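The parish records for Budley show 265 households in the winter of 1895, and 12 of them listed a fiddle or a concertina among their goods. I have used those figures in two talks, and both times someone has told me that people must have been bored. I think the records point the other way.

Boredom needs spare time. A Budley lead miner walked to Trerer in the dark and walked back in the dark. His wife had water to carry and a fire to keep in. What was left of the evening went to rug making, which was work, but it was done in company and it was where the songs were passed on. Most of the local songs we still have come from three kitchens.

Our society treats entertainment as a matter of halls and programs. The Memon Reading Room is well documented: it held 1,220 volumes and charged a penny a week. Its loans book also shows that few miners used it between November and March. A history built on the reading room is a history of the people who lived close to it.
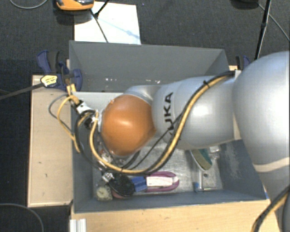

## What should be kept

Maham Dogar has argued in our newsletter that the rug frames take up too much of the store at Tallum and that photographs would do. I disagree. The frames carry wear marks that show how many people sat at them, and on which side. A photograph taken for a catalog rarely records that.

The society should keep the frames, measure the wear, and set the results against the census returns for the same houses. The hall programs can wait. They have been copied twice already.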